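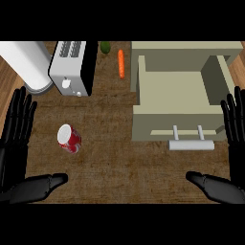 Ita Rafferty asked, on reading the previous report, whether the frame time figures for Omitz were taken with shadows on, and whether the drop when many movable objects come into view was a physics cost or a drawing cost. Shadows were on for all runs. The drop was mostly a physics cost, as set out under Work package 2.

Progress report to the Formont fund
Project: Omitz runtime, second stage
June 7, 2020

Summary

Work packages 1 and 2 are complete. Work package 3 is under way and is behind plan. Work package 4 has not started. Spending is within the agreed budget and no change to the grant total is requested. One change to the order of work is requested and is described at the end.

Work package 1: scene loading

The old loader read each level as a single file and blocked the main thread until every mesh had been unpacked. The new loader splits a level into cells and unpacks them on two worker threads. The test level, Uritz, is now divided into 44 cells. The player can move as soon as the starting cell and its neighbours are in memory.

Two faults were found late. Cells that shared a material loaded it twice, and the second copy was never released. This has been fixed with a reference count on materials. The other fault concerns sound emitters placed exactly on a cell border, which could be assigned to neither cell. The level editor now moves them inwards on save. Older levels must be opened and saved once for this to take effect.

Work package 2: physics and collision

Uritz contains 1292 collision bodies, of which 242 are movable. In the first stage all of them were tested on every step, whether or not anything near them had moved. Bodies at rest are now put to sleep in groups and woken by contact, by a script call or by a change in gravity. Convex hulls replace full meshes for all movable bodies apart from those the designer has marked as exact.

The physics step no longer sets the frame rate in any part of Uritz on the reference machine. Stacks of more than a few bodies still drift slightly when woken. The cause is known – the solver discards its stored contact forces when a group goes to sleep – and keeping them would need a change to the save format. We propose to leave this until the format is next revised.

The fixed step length is unchanged. A variable step was tried and dropped after doors driven by hinges began to behave differently on slow and fast machines.

Work package 3: lighting

Spot lights and point lights now go through the same code path. Shadow maps for lights that do not move are kept between frames and redrawn only when a body enters the cone. The remaining task is blending between stored and live shadows at the edge of a cell, where a visible seam appears at low sun angles. Two approaches have been written. The first removes the seam but uses too much video memory on older cards. The second is cheap but flickers when the camera turns quickly. Work continues on the second.

The delay on this package comes from the driver fault reported last time. A workaround is in place and is switched on by default for the affected cards.

Tools and testing

The automatic test run plays back 600 recorded input sessions against each nightly build and compares the end state with a stored result. Sessions that depend on particle timing are excluded, as their end state is not repeatable. The playback tool, Virk, now writes a plain text log with one line per step, so that two runs can be compared with ordinary tools.

Documentation for the loader is finished. Documentation for the sleep groups is in draft and lacks the section on script calls.

Request

Work package 4 covers network play and was due to begin after lighting. We ask to start its first task, the message format, before the shadow work closes. The two do not touch the same code. Completion of work package 3 would then move to September, with the end date of the project as agreed.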